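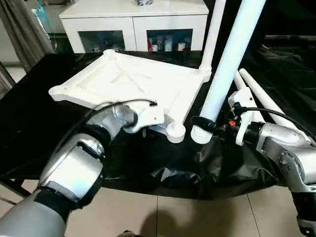
Mireille Chauvin's first remark on reaching the assembly hall at Pliler was that threaded legs are the weak point of any flat-packed plastic table, and that she would have put the money into the sockets before anything else. The development staff at Pliler did not argue. They have revised the socket twice.

The visit began at 2 p.m. in the molding shop, where the table top is made in one shot. Ribs run diagonally under the surface between the corners, and each corner carries a cylindrical socket. The leg is a tapered white tube with the screw thread molded into its end, so no metal insert is used.

Assembly is done with the top lying on its back. A leg is held in line with the socket, started by hand pressure and turned until the shoulder seats. Cross-threading is the usual fault. Under the Pultano test procedure, 5 tops from each batch of 1,000 are fitted with legs, loaded, stripped and fitted again.

Packing is in the next bay. Legs go in beside the top, and the carton weight is checked on a floor scale. Cartons for the Dhillon warehouse are stacked separately from the Worerora order, which ships in June.

Our group had 26 people, too many for the packing bay, and the second half waited in the corridor. Questions on resin grade were deferred to a written reply.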